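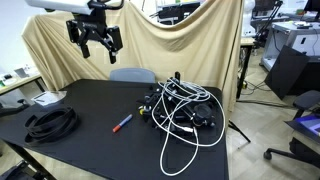 Notes from the pocket gadget club, August meeting

OK, I'm on notes again, so forgive the spelling. We got going at 7 and 17 of us had signed in by the time the coffee was gone.

Last month's minutes: approved, with one fix. I wrote that the Futero keychain battery holds 5000 mAh. It's 3000. Sorry!

Power banks. We spent way too long on this (my fault, I brought two). The Futero charges a phone once and then it's pretty much done, but it fits in a coin pocket and most of us liked it. The Skarkerex is heavier and has the cable built in, and I still think a built-in cable is the first thing to break. Not everybody agreed with me. We voted to buy one Skarkerex for the loaner box anyway.

Money. We have $329 in the account. The Skarkerex comes out of that, plus new labels for the box.

Group order. Massawe will do a discount on their short braided cables if we order over 5 packs. The sign-up sheet is going around by email, so please put down the connector you want, not just "the normal one"!

Trip to the Vundau repair fair. We're going, carpool leaves the library lot at 8:30 Saturday morning. Bring dead chargers if you have them, they take those for parts.

Loaner box: the red flashlight is still missing. Check your glove compartments, please.

We wrapped up at 8:40. Next month is cable organizers, bring your favorite.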